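3.2 Upkeep of the gripper and wrist

The arm ran for 43 working days between overhauls. Each morning the operator wiped the finger pads, checked the bracket screws for play and ran the Dandon homing routine twice. If the two readings differed, the wrist was taken off and seated again before any trials were logged. Pads were replaced after 3,413 grasps, or sooner if an edge had torn. Farina and Ruppert did all of the pad changes, so that the glue line stayed the same from one set to the next. Figure 4 shows the gripper with its three fingers pointing down and the bracket that ties the housing to the black arm segment.
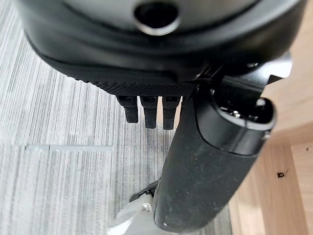 Does the wrist need to be homed again after a pad change?
It needs one full homing run, with the gripper empty and the fingers open.

Figure 4. Gripper housing, fingers and bracket.

Grasps made before that run were left out of the counts in Section 4.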